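1/ Did the Gremico "Complete Skatorberg" bus tour so I could have an opinion about it. I have several. Thread.

2/ Price first. The ticket is 150, and the brochure says this "includes entry to major sights." The major sights it includes are the cathedral porch, the fish market and the park. I have been walking into the park for free since I moved to this town. 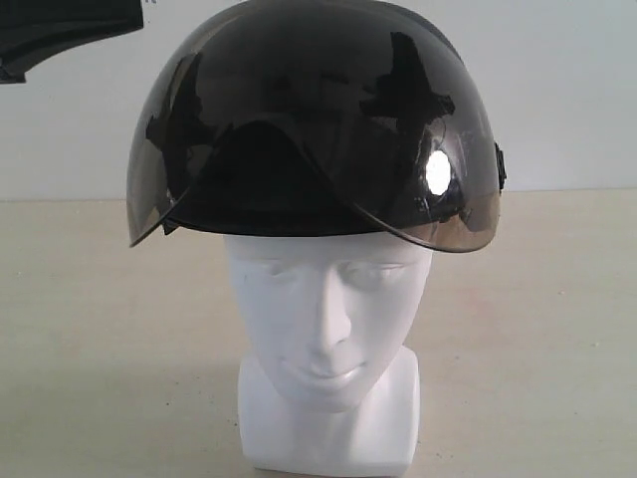
3/ The brochure also says nine stops. We stopped nine times, I'll give them that. One was a traffic light by the tram depot where the guide told us to look left. One was the Gremico gift shop. One was the Gremico office, where you can book the other Gremico tour.

4/ Running time is given as 80 minutes. That would be fine if you spent them looking at Skatorberg. We spent a good chunk of ours on the ring road. There is nothing on the ring road. The recorded commentary handles this by playing accordion music.

5/ Is there any accordion tradition in Skatorberg? I've asked older people than me and they all looked puzzled. My guess is it came with the audio system.

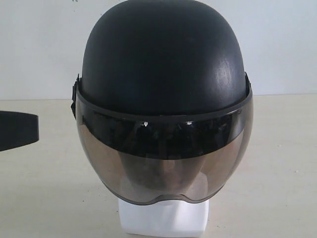
Fongchan Chaimongkol
Walks, buses and complaints. Skatorberg.

6/ Back after dinner. A few people want to know if the top deck is worth it. Depends how you feel about lime trees. The bus goes down Mill Lane under low branches and everybody on the right side ducks. Sit left, near the back.

7/ Now the legend. According to the commentary, the bell tower leans because the builder was jilted and laid the last courses in a rage. Lovely. The sign on the tower itself, which you can't read from the bus, says the ground is marshy.

8/ I'm fairly sure the jilted builder doesn't appear in any guidebook older than the tour. I've got three old ones at home and he isn't in them. If somebody has a source that isn't a Gremico leaflet, send it and I'll apologize.

9/ The tower has 371 steps and you're given no time to climb them. The bus waits long enough for one photo of the bottom of the tower. If you only do one thing in this town, climb it yourself, in the morning, before the school groups get there.

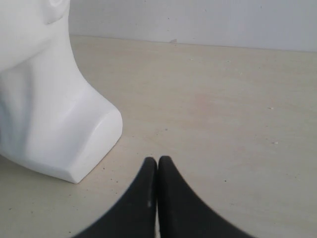

10/ The narration comes in six languages, so I tried three. The English one sounds like it was read by someone who had never been told where Skatorberg is. The "tragic fire" and the "public restrooms" get the very same tone. Picture that white mannequin bust, all jaw and long neck, telling you about the plague, and you have the mood. The German track is livelier but runs a full stop ahead, so you hear about the fish market while looking at a bank.

11/ Credit where it's due, the live guide was good. She turned the recording off twice and just talked. She told us which balcony the mayor fell off and where her aunt buys eels. I learned more in those bits than in the rest of the tour, and I'd pay for a tour that was only her.

12/ Then Weltow. The bus goes over the bridge, circles the island once and comes back. Nobody gets off. Weltow has the old boatyards, the chapel with the painted ceiling and the only decent view of the town, and we got a roundabout.

13/ When I asked why, I was told Weltow is covered in the extended tour. When I asked what the extended tour does there, I was told it stops "for refreshments." So, draw your own conclusions.
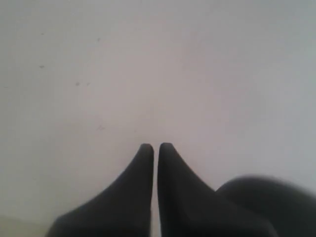

14/ What I'd do with the same money. Take the regular ferry to Weltow, walk the boatyards, see the chapel if the door's open (knock at the green house if it's not). Come back over the bridge on foot. Lunch at Değirmenci, get the lentil soup and whatever flatbread is coming out. You'll have plenty left over.

15/ Who is the bus for, then? People with bad knees and people off a ship with one afternoon. I mean that kindly. My mother would have liked it. But she'd have asked about the accordion too.

16/ Someone says the route gets better in November when the ring road section is dropped. Maybe. The same leaflet says the top deck is "weather permitting," and I know what November is like here. I'll believe it when I'm on it.

17/ And no, Gremico, I would not like a discount on the extended tour.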